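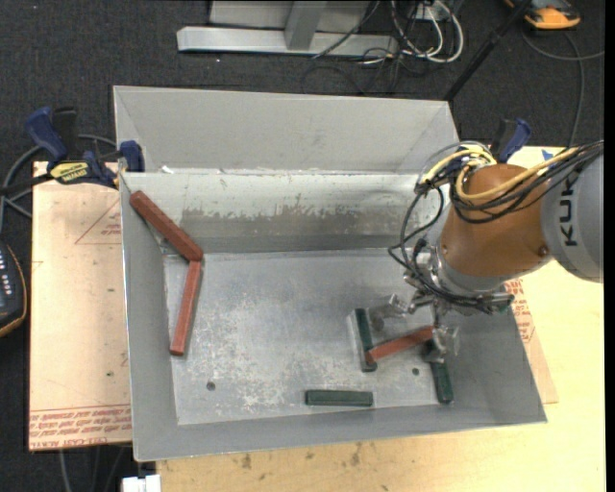 Photo: Diễm Vũ / Kondum

Unit 6 handout – bin picking kits, what you're paying for

Notes from the lecture, tidied a bit. Bring to lab. Product under review this week is the Garkia picking kit, sold by Kondum. Last year's handout covered the older Plasa kit, don't use that one, the mounting pattern is different.

What the kit is
Gripper, wrist adapter, cable set, picking software, one year of support. Arm NOT included. Vendor will quote you for one if you ask, quote comes separately. Base price 2671. Software renewal after the first year is 1000, per cell and not per site – read the contract twice.

The test part
Long rectangular blocks, red and dark green, lying at all angles in a metal bin. Looks easy. Points to note:
– long parts cross each other, so the top one is often resting on the one you'd like next
– a tilted block has one end up, one end down. Grasp near the high end = easy reach but the low end swings. Grasp near the middle = better balance, less room for the fingers
– blocks leaning on a wall are the worst case. Finger needs clearance between part and wall
– sloped walls help parts slide back in, but they also change the approach angle
– scuffed silvery metal floor, scratched in places. Depth sensors don't love that. Vendor says matte liner is optional, I would budget for it

Cables
Look at how the lines run over the wrist. Loops need slack for rotation but slack catches on bin rims. Ask for the cable routing drawing before you sign anyting. Thân (the integrator in the case study) skipped this and had to re-route in February.

Fixing the bin
Clamps on the rim are fine for a trial. For production you want a located fixture, if the bin shifts your calibration is gone.

Service terms
Standard: remote help, parts shipped. Extended: site visit, adds 2000. Diễm's view – take extended for the first year only, then drop it. Mine is to ask what counts as a "visit" first.

Questions to put to any vendor
Who pays for re-teaching when the part changes?
What does it do on a missed pick – retry, skip, stop?
Can we export the pick logs?
Is the last layer in the bin covered by the acceptence test? Often it isn't.

For next time
Read the Garkia terms sheet, sections on wear parts and liability. Write half a page: buy, rent, or wait. Say which part you'd test with and why. Hand in at start of lab.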